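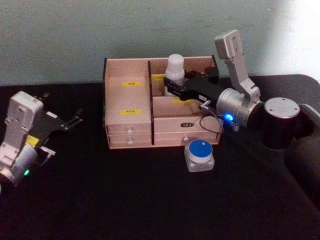
Ticket 1007: Stock counts wrong on web store after overnight sync

6 min read

Last updated: Wednesday, May 28, 2025

Status: Resolved
Opened by: Sumeya Yimer, Brikthorpe (store operations)
Handled by: Kiros Kassa, Jevgate support
Also on ticket: Mulugeta Bogale, Saron Jemal, Chaiwat Sangkhawat

Original report (Sumeya)

When we opened this morning, 46 products in the desk and storage section were showing as out of stock on the website. They are all in stock. I can see the right counts on the register in the shop and I walked back to the shelves to check several of them myself. The website says zero and the "Notify me" button is up where "Add to cart" should be.

Everything else on the site looks normal. Kitchen, garden and gift items have the same counts on the register and on the web. We did not change anything in the Jevgate settings yesterday. Saron added new items in the afternoon but those went in fine and were showing on the site before we closed.

I tried "Sync now" from the dashboard twice. Both times it said the sync was complete, with a green check mark, and the counts stayed at zero.

Please treat this as urgent. We have a newsletter going out with desk items in it.

Kiros, first reply

Thanks for the detail. I have opened the sync log for your account. The overnight run finished with no errors, so the system thinks it sent what it was supposed to send. That usually means the numbers were wrong before they left our side, or a rule on the account told it to send zero.

A few questions while I look:

1. Do the affected products have anything in common apart from the section, such as supplier or tax class?
2. Do you use more than one stock location?
3. Has anyone edited a supplier record in the last day?

Please don't type the counts in by hand on the website. The next sync will write over them and it makes the log harder to read.

Sumeya

1. I think they are nearly all Cenetti. I would have to go through the list to be sure.
2. Yes, two. The shop floor and the stockroom on Teshome Street.
3. Not me. I'll ask.

I did already type in the count for one item before I saw your message, the small letter tray. Sorry.

Kiros

No problem, I can see that edit and I'll leave it out of the comparison.

I pulled the supplier field for the whole section. Every product at zero has Cenetti as its supplier. Products in the same section from other suppliers are fine. So the section was a coincidence and the supplier is what matters.

Next I checked the two locations. On the register, the count you see is the sum of both. On the web, each supplier can be set to draw from one location, from the other, or from both. The Cenetti record is set to draw from a location called "Teshome St". Your active stockroom is called "Teshome Street". The first one exists in the account but it is empty and marked as archived.

Can you tell me if you know where "Teshome St" came from?

Mulugeta Bogale (added by Sumeya)

I do the bookkeeping for Brikthorpe. "Teshome St" is the old name. When we first set up the stockroom in Jevgate it was entered that way, and later somebody made a second one with the full street name so that it would match the lease and the insurance papers. All the stock was moved over to the new one. I archived the old one yesterday evening because it kept turning up in my valuation report with nothing in it.

I did not think archiving an empty location would affect anything. The screen gave me a warning about open transfers and I checked that there were none.

Kiros

That explains the timing. What I think happened:

– Cenetti was linked to the old location when it was first set up and the link was never moved.
– While the old location was active, the web store could not find stock there, so it fell back to the total of both locations. The counts looked right.
– Once the old location was archived, the fallback stopped applying and the store took the empty location at face value.

I want to confirm the second point before I tell you it is the cause. I am going to copy your settings to a test account and repeat the steps there. Your live store won't be touched.

Saron Jemal

Adding something in case it helps. The items I entered yesterday afternoon were also Cenetti and they showed up on the site right away with the correct count. This morning they were at zero with the rest. So it was working up to closing time.

Also, customers are emailing to ask if the letter trays and drawer units are discontinued. I have told them it is a display fault and that we can take orders by phone for now. Let me know if I should be saying something else.

Kiros

That helps, it fits the timing. What you are telling customers is fine.

Result from the test account: with the old location active, the counts came through as normal. I archived it, ran a sync, and every product from the linked supplier dropped to zero. I un-archived it, ran another sync, and they came back. I repeated the whole thing once more and got the same result.

There are two ways to fix this on your account.

Option A: un-archive "Teshome St". Quick, but it leaves the wrong link in place and the empty line will come back in Mulugeta's report.

Option B: leave it archived and change the Cenetti record to draw from both of your active locations. This is the one I recommend.

For option B:

1. Go to Suppliers and open Cenetti.
2. Select the Web stock tab.
3. In the "Draw from" box, clear "Teshome St (archived)".
4. Tick "Shop floor" and "Teshome Street".
5. Save, then go back to the dashboard and run "Sync now".

The person doing this needs the manager role. With the staff role the box is visible but grayed out.

Sumeya

Doing option B. At step 3 the box won't clear. I click it, it goes blank, and when I save it comes back.

Kiros

Try ticking the two active locations first and clearing the archived one afterward. The form won't save an empty list, even for a moment. I had forgotten that and the steps above are in the wrong order. Do step 4 before step 3.

Sumeya

That worked. Sync is running.

Sync finished. I have the right counts on the drawer units, the pen trays and the monitor stands. The small letter tray is still showing what I typed in.

Kiros

The letter tray has a manual override on it from your edit this morning. Open the product on the web side, go to Inventory, and choose "Return to synced count". It will update on the next run.

Sumeya

Done, and it's right now. Saron is checking the rest of the list against the register.

Saron Jemal

All checked. They match. One pen tray was off by one but we sold one at the counter while I was going down the list, and it corrected itself after a refresh.

Chaiwat Sangkhawat (Jevgate, product team)

Kiros passed this to me. Archiving a location that a supplier still draws from should bring up a warning, and at present it only checks for open transfers. I have logged it as a bug. I have also logged the sync result, which should not show a green check mark when it is reading from an archived location.

I can't give a release date for either one. Until then, anyone archiving a location should open the Web stock tab on each supplier first and look for the old name.

Mulugeta Bogale

I went through our other suppliers this afternoon. None of them point to the old location. The valuation report is clean and I would like to keep it archived.

Kiros

Good, you can leave it as it is. Customers who used the "Notify me" button while the counts were wrong will get an automatic email saying the item is back. If you don't want those to go out, they can be canceled under Marketing, Queued messages.

Sumeya

We'll let them go out. The newsletter has been moved to tomorrow morning. You can close this one.

Closed by Kiros Kassa. Linked to bug report: archive check ignores supplier web stock settings.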